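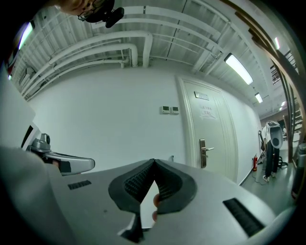 Fig. 1. Silver handle with a dark band near the rounded tip (left).

Interior Fittings, Unit 4: Handles, knobs and pulls
Handout for the lecture of November 6, 2021

Read this before the practical. You will need your sketchbook and the measuring sheet from Unit 3.

1. Terms

A knob is held with the fingertips and is fixed at one point. A pull is fixed at two points and has a gap behind it for the fingers. A lever turns on a spindle and is pushed down or up. Shops mix these words freely, so always check the drawing before you order.

A recessed pull sits inside the door or drawer front. It saves space in narrow rooms but collects dirt, and people with long nails tend to dislike it.

2. What the hand does

Most people choose a grip without looking. They see a shape and the fingers get ready for it. A round knob asks for a twist, a flat plate asks for a push. When a flat plate is put on a door that has to be pulled, people push it first, and they go on doing so even when they know the door well.

Wet or soapy hands need a shape that can be hooked. For kitchens and bathrooms a lever or an open pull is the safer choice – smooth round knobs are best kept for wardrobes and other light doors.

Think also about sleeves, bag straps and small children. A lever with an open end can catch a cuff. One that curves back towards the door (a return end) catches far less.

3. Finish

Polished metal shows finger marks at once. Brushed metal hides them better but can be harder to match if one piece has to be replaced later. Painted fittings chip first at the tip and along the lower edge, where rings touch them.

A contrasting finish helps people with poor sight find the handle. The contrast must be with the door, so judge the two together and in the light of the room itself.

4. Case: the Lallolico flats

The Lallolico housing block was refitted in August. The schedule listed 3,542 fittings, of which 2,067 were cupboard pulls. The first order went to Ullaso and left out the screws for the thicker doors in the corner kitchens. There were 67 such doors. The joiners had to stop and wait for a second delivery.

The lesson for your own schedules is simple enough: write door thickness next to every item, even where it looks the same all the way down the page.

5. For the practical

Choose 10 fittings in one building. For each, note the type, height from the floor, finish and the grip you used. Draw two of them at full size, from the front and the side.

Reading: the Estuvholm fittings catalogue, section on levers. Copies are in the studio, on the shelf with the sample boards. Please put them back.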